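After the Carve-Out, the Plumbing

Corporate separations are announced in a single press release and completed over several years. The part that investors see, the share distribution and the new ticker, is the short part. The rest is made up of service contracts, supply terms and shared systems, and it decides whether the smaller company keeps its margin.

Magesa's separation of its store fixtures and components arm, now trading as Trukia, is a fair case to study. The board approved the plan in November, and the shares were distributed on 6 May 2022. Holders of the parent received one Trukia share for every 30 held. Fractional entitlements were pooled and sold, with the cash paid out pro rata.

What moved and what stayed

The perimeter was drawn by contract. Any agreement with more than half of its value in fixtures went to Trukia, along with the staff who serviced it. On that test 1681 employees transferred. Three plants moved outright. A fourth, which makes metal parts for both sides, stayed with Magesa and sells to Trukia under a supply agreement priced at cost plus a fixed margin.

Debt was split by cash flow instead of by assets. Trukia left with $128 million in term loans and an undrawn credit line. The loans carry a leverage covenant tested each quarter, with a looser limit for the first four tests.

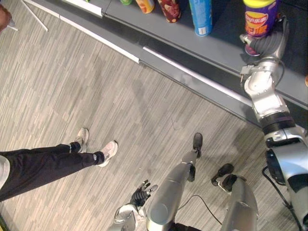
The service agreement

Trukia had no payroll system, no purchasing ledger and no tax department of its own on the first day. Magesa agreed to supply all of these under a transition agreement lasting 27 months. Fees rise in steps after the first year, a common device to push the new company toward its own arrangements.

Histov was hired to run payroll and accounts payable. Itbridge took on the larger job of splitting the order system, where customer records for both companies had sat in the same tables. Itbridge chose to copy the full system and then delete what did not belong, on each side. This is slower than a clean build, but pricing history survives, and in a business with long contracts the pricing history is worth keeping.

Stranded cost

The parent has its own problem. Overhead that was once shared across two businesses now falls on one, and the service fees cover it only while they last. Magesa has said little about how it will shrink the central functions when the payments stop. Analysts who model the parent on its pre-split margin are likely to be too generous in the final year.

For Trukia the item to watch is the supply agreement. It can be ended by either side on 12 months' notice, and almost all of the steel brackets used in its shelving come from the plant it does not own. Finding a second source would take capital that the covenant may not leave room for - at least until the looser tests expire and the lenders can be asked for new terms.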